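Vornholm method

The Vornholm method is a procedure for training robot manipulation policies in which the order of subtasks is learned separately from the motions that carry them out. It was developed at the Vornholm robotics laboratory and is most often applied to tabletop rearrangement, where a single arm must move several small objects to a required layout. The method is used mainly in simulation, although a transfer study on physical hardware has also been reported.

Background

Rearrangement tasks are easy to state and hard to learn from sparse rewards. If a policy is rewarded only when every object is in its final place, random exploration almost never reaches a rewarded state once more than two objects are involved. Earlier approaches dealt with this by writing shaped rewards by hand, by supplying large numbers of demonstrations, or by giving the robot a fixed task plan.

Each of these has known costs. Shaped rewards can be exploited by the policy, for example by holding an object near its goal without releasing it. Demonstrations are slow to collect and tend to follow one preferred order. A fixed plan fails when an object is knocked out of position, because the plan does not say how to return to an earlier step.

The Vornholm method was proposed as a middle course. It uses a small set of demonstrations to learn short motions and then uses reinforcement learning to decide which motion to attempt next.

Structure

The system has two levels. The lower level is a motion policy that takes the state of the arm, the position of one selected object and a target position. It outputs changes in gripper pose and an open or close command. It has no information about any object other than the selected one, apart from a coarse height map used to avoid collisions.

The upper level is called the selector. It receives the positions of all objects and the goal layout, and it returns the index of one object and a temporary target. The selector runs once at the start of an episode and again each time the lower level reports that it has finished or given up. The lower level gives up after 30 control steps without progress. This value was chosen by hand and kept the same in all reported experiments.

Temporary targets are an important part of the design. The selector may place an object somewhere other than its final position if that clears the way for another object. No reward is given for doing so. The behavior appears in training only in layouts where a direct placement is blocked.

Simulated task

The standard test environment is called Sokol. It consists of an arm with a parallel gripper, a table, a large box and four small cubes of similar size. Goal layouts may call for cubes on the table, on top of the box, or stacked on one another. 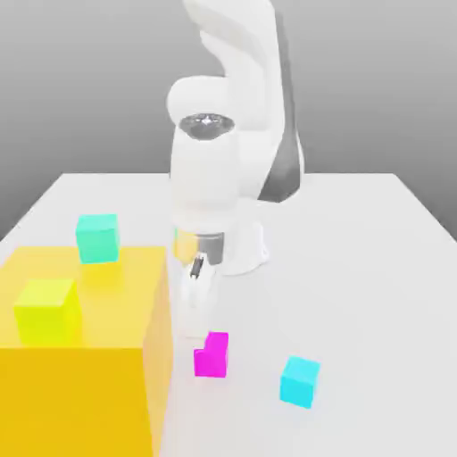
Goal layouts in Sokol are grouped by the number of height changes they require, meaning the number of cubes that must be moved from the table to the box or the other way. This grouping was found to predict difficulty better than the distance each cube has to travel. A state with the teal and yellow-green cubes on the yellow box and the magenta and cyan cubes on the bare table needs two height changes if the goal is to have all four on the box, and the same number if the goal is to have all four on the table. Swapping the two pairs needs four. The two-change goals are solved by most baselines given enough training, while four-change goals separate the methods clearly.

Cube color is not given to the policy. Each cube has a fixed index, and colors are used only to make recorded episodes easier for people to follow. The box is rendered as semi-translucent for the same purpose and is treated as a solid body by the physics engine.

Training

Training takes place in two stages. In the first stage the motion policy is fitted to 2441 short demonstration segments, each covering one pick and one placement. The segments are produced by a scripted controller with random noise added to its commands. Segments that end with the cube dropped are kept but are labeled as failures, and the policy is trained to predict the label as well as the action. This prediction is later used as the signal for giving up.

In the second stage the motion policy is frozen and the selector is trained by reinforcement learning. The reward is one if the goal layout is reached and zero otherwise. Failed episodes are relabeled with the layout that was in fact reached, a technique taken from earlier work on goal-conditioned learning. The length of the tasks is increased in steps, starting with goals that need one cube to be moved.

Freezing the lower level makes the second stage more stable, but it also sets a limit on what the system can do. If the motion policy has never seen a grasp close to the side of the box, the selector cannot teach it one. It can only learn to avoid situations where such a grasp is needed.

Results

The main evaluation used 1768 test layouts that were not seen in training. The method was compared with Binov, a single-level policy trained on the same demonstration segments joined end to end. On goals with no height changes the two performed at nearly the same level. The gap widened with each height change added, and on four-change goals Binov solved very few layouts.

The authors of the study attributed most of the difference to recovery. When a cube slipped during transfer, the single-level policy often continued toward the box with an empty gripper. The two-level system ended the motion early and selected a cube again, usually the one that had been dropped.

An ablation in which the give-up signal was removed supported this account. Without it, the two-level system still performed better than Binov on four-change goals, but it lost more than half of its advantage. Removing temporary targets had a smaller effect overall and a large effect on stacked layouts, where a cube at the bottom of a stack may need to be reached.

Transfer to hardware

A transfer study, named Drarkden, tested the selector on a physical arm over 18 layouts. The selector was used without further training. The motion policy was retrained on segments recorded on the physical arm, as the simulated version closed the gripper too early on real cubes. Cube positions were estimated by an overhead camera and updated once per control step.

Most failures in Drarkden were traced to position error on cubes close to the box, where the camera view was partly blocked by the arm. The selector responded to a lost cube by choosing a different one, and in several episodes it alternated between two cubes until the time limit was reached. A later version holds the last known position for a short period before treating a cube as missing.

Limitations

The method assumes that the task can be divided into steps that each involve one object. It does not apply directly to pushing several objects at once or to handling soft materials. The number of objects must also be fixed before training, as the selector has one output for each index. A variant that scores each object separately removes this restriction, but trains more slowly and has not been tested on hardware.

The reliance on a scripted controller has also been criticized. For cubes of equal size such a controller is simple to write. For objects of irregular shape it may require as much work as a shaped reward, and the saving claimed for the method would then be reduced.

See also

Hierarchical reinforcement learning
Imitation learning
Pick-and-place
Task and motion planning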